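Repositorios > Tastovik > sutura-percepcion > LEEME
Etiquetas: cirugía robótica, segmentación, planificación de puntada
Compartido 30 veces · 4 comentarios

# sutura-percepcion

Código de percepción y planificación para puntada simple con dos brazos. Segmenta instrumentos, hilo y herida, saca una pose de aguja y propone el siguiente punto de entrada. NO mueve nada por sí solo, para eso está Gurnero (repo aparte).

Versión del 27 de julio. Notas rápidas, faltan cosas.

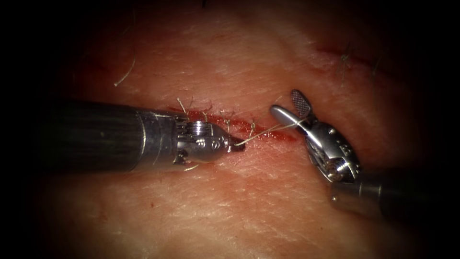
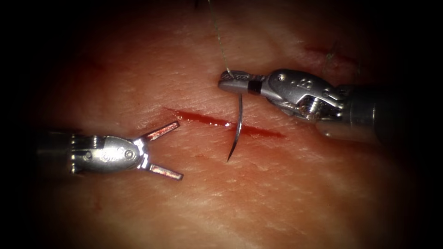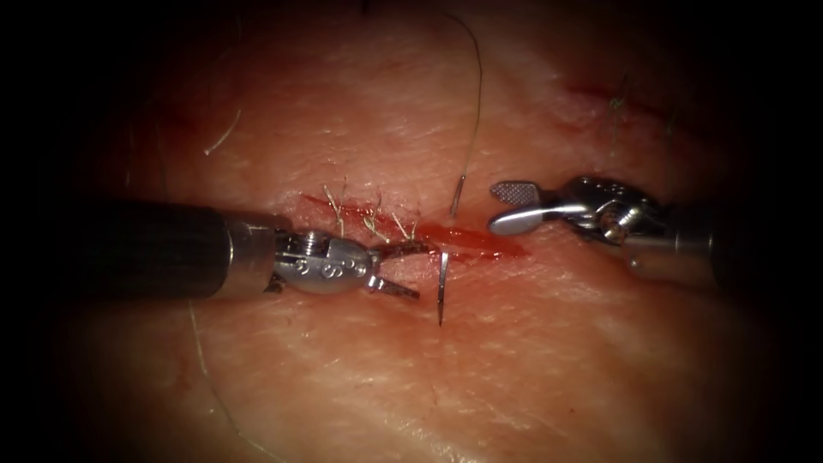 Dos instrumentos y una incisión en las tres; puntos ya cerrados en la primera y la tercera, aguja a la vista en la segunda y la tercera.

Eustaquio Bermúdez: lo de la pose de aguja me funciona bien mientras se vea más de medio arco. En cuanto el arco entra en el tejido la estimación se da la vuelta, punta por cola, y el planificador se lo traga sin avisar. ¿Hay forma de pedirle que se calle si no está seguro?

Sí. `pose.umbral_confianza`, por defecto 0 (mal, lo sé). Ponlo a 0.6 y devuelve `None`. En Gurnero hay que capturar el `None`, si no revienta el nodo. Se cambia el defecto en agosto.

## Qué hay dentro

- `segmenta/` red de segmentación, clases abajo
- `hilo/` trazado del hilo, sale una spline 2D
- `aguja/` ajuste de arco, pose 6D
- `plan/` siguiente entrada y salida
- `herramientas/` visor, conversor de etiquetas, un script para recortar el viñeteado
- `datos/muestra/` 100 fotogramas etiquetados, para probar que todo arranca

El conjunto completo no va en el repo. Pedirlo a Melquiades Trujillo, contestar puede tardar.

## Instalar

 git clone (url interna)
 cd sutura-percepcion
 pip install -e .
 python -m herramientas.prueba

Si la prueba acaba en `OK 100/100` ya está. Si se queda colgada en el 99 es el cargador, bajar `num_workers` a 0. No sabemos por qué el último.

Python 3.10. Con 3.12 no compila el trazador. Sin GPU funciona pero leeento.

## Clases

0 fondo
1 tejido / pad
2 vástago
3 muñeca
4 pinza (mordazas)
5 aguja
6 hilo activo
7 cabo cortado
8 herida

Ojo con 6 y 7. Un cabo cortado es hilo que sobresale de un punto ya hecho, el hilo activo es el que se está usando. Los trozos sueltos encima de la superficie van a 7 tambien, aunque no salgan de ningún nudo. Discutido mil veces, se queda así.

Pelos: fondo, o tejido si están pegados. El modelo los confunde con hilo cuando son claros y largos. Hay una máscara `ignora` para los peores.

Rasguños o cortes secundarios: NO son clase 8. Solo la incisión principal. El planificador cogía el corte de arriba y proponía puntadas ahí, de ahí la regla.

## Etiquetado

Contorno a mano en el visor, luego repaso por otra persona. Aguja dentro del tejido: se etiqueta solo lo visible, nada de imaginar la curva. La curva completa va en `aguja.json` como arco ajustado, con el campo `oculto` a true.

Mordazas abiertas: dos polígonos, mismo id de instrumento. Cerradas: uno solo. Entreabiertas... si se ve tejido en medio, dos.

Reflejos en la muñeca: dentro del polígono siempre. Parte del vástago que se pierde en lo negro: hasta donde se distinga y punto.

## Planificador

Entrada: máscara de herida + puntos detectados (agrupando clase 7). Ajusta una recta a la incisión, proyecta los puntos, busca el hueco y propone entrada y salida a ambos lados. El paso lo coge de la mediana entre puntos previos; si hay menos de dos usa `paso_defecto`.

 plan:
 paso_defecto_mm: 5
 margen_borde_mm: 3
 lado_inicial: auto

La escala px/mm hay que darla a mano en `camara.yaml`. Si no, sale en píxeles y el resto se lo cree como milímetros. Pendiente poner un assert.

## Fallos conocidos

- #181: identidades cambiadas izquierda/derecha cuando se cruzan las puntas. Parche en la rama `alvarado`, sin fusionar
- sangre muy brillante = a veces clase 4
- hilo casi vertical que se apaga arriba: la spline se corta antes de tiempo. Subir `hilo.ganancia_sombra`
- cabos juntos de dos puntos distintos se agrupan en uno y el paso sale doble
- el visor no guarda si se cierra con la X. Guardar con `s`

## Pendiente

- [ ] cambiar defecto de `umbral_confianza`
- [ ] assert de escala
- [ ] fusionar `alvarado` o tirarla
- [ ] portar `plan/` a Sota, ahora depende de tres cosas que no deberia
- [ ] traducir los mensajes de error, están mitad y mitad

## Uso

Investigación, banco de pruebas. Nada clínico. Incidencias por el gestor, con el fotograma y el yaml adjuntos, sin el yaml no se mira.

Contacto: Melquiades Trujillo (datos, etiquetas). Para el ajuste de aguja abrir incidencia directamente.

Comentarios (4) · Compartir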